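Home Essays Kitchen Table Archive About Subscribe

In Praise of Dusting Badly and Often

Niamh Mulligan

I own a vacuum with 11 attachments I can't name, and the thing I reach for most in my house is a fuzzy stick. I want to make the case for the fuzzy stick. I think we've talked ourselves into believing that cleaning only counts if it takes a whole Saturday, and I think a chenille duster and a two-tier shelf are all the evidence I need.
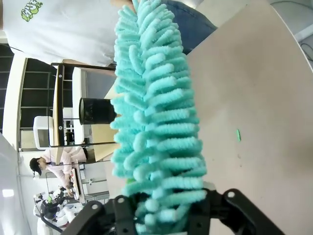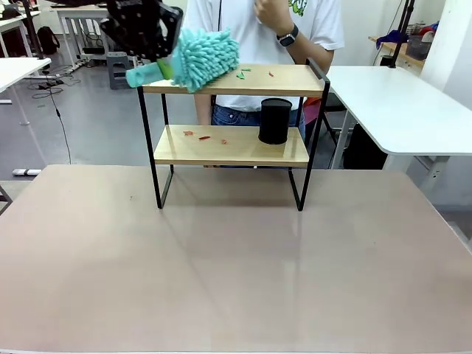
The noodle duster, my favorite kind, and in the second photo the two-tier rack with bits on both shelves.

Look at those little scraps, green ones and red ones. If you have ever lived with a person who owns scissors, you know them. They're too small to pick up with any dignity and too bright to ignore, and they get onto shelves that are nowhere near where the cutting went on. My kitchen in Wistcombe has a rack a lot like that one (mine is a Noonan, black legs, two boards, bought the February I moved in) and I would say a good half of what lands on it is paper. The rest is crumbs, and a kind of gray fluff I've decided not to investigate.

Now, the serious cleaning people will tell you that a duster is the wrong tool for scraps. I know this because I wrote two lines in praise of mine in the newsletter and got 166 replies, which is a lot for me! Plenty of them were kind. Plenty of them were about damp cloths. One woman said a duster "just relocates the problem," and I've been thinking about that ever since, usually while relocating the problem.

Because she's right, sort of. You run the duster along the top shelf and the scraps go over the edge, and then they're on the lower shelf or the table or the floor. But that's how you clean a shelf! You start high, you work down, and whatever drops you get on the next pass. My grandmother did her whole house that way with an old pillowcase on a broom handle, and you could have performed surgery on her sideboard.

And a damp cloth on bare wood with paper bits on it? Please try it and write to me again. The bits stick. Red ones are the worst – I had a smear of pink on my Noonan for weeks from one piece of crepe paper, and it took me longer to get that off than a month of dusting would have.

What I really love about the noodle kind, though, is that it asks so little. There's no spraying, no filling, nothing to plug in. I keep mine on a hook by the back door, and at seven in the morning, while the kettle is making up its mind, I do the rack. Both shelves, under the pen cup if I'm feeling virtuous, around it if I'm not. Then I shake the duster outside and go and have my tea. Some mornings I miss a corner. It's still there the next day and I get it then, or I don't.

I did once try to be better about this. I paid for an app called Doso that breaks your home into tasks, and it broke mine into 93 of them. Ninety-three! There was a separate one for the tops of door frames. I'd open it on a Monday and feel so far behind that I would close it and eat toast over the sink. The shelves got worse that month than they've ever been, and I blame the list entirely.

I'll give the other side its due on a couple of points. Grease wants soap, and no amount of fluff will help you above a stove. You also have to wash the duster. I didn't for a whole winter and by spring it was giving back about as much as it took. Mine goes in warm water in the sink with a bit of dish soap, then hangs over the tub overnight looking like something that washed up on a beach. And if you have someone at home with bad allergies, ask them before you go shaking anything near a window.

But for an open rack like that, with flat boards and a gap you can get your whole arm through, I can't see the argument for anything fancier. I went into Prullano last month for light bulbs and they had a whole wall of dusting gear, one on a pole with a light in it, and a woman next to me was reading the back of the box with her glasses pushed up like it was a mortgage. I wanted to take her by the elbow and walk her over to the cheap bin. I bought a spare one for myself instead, in blue-green, and forgot the light bulbs.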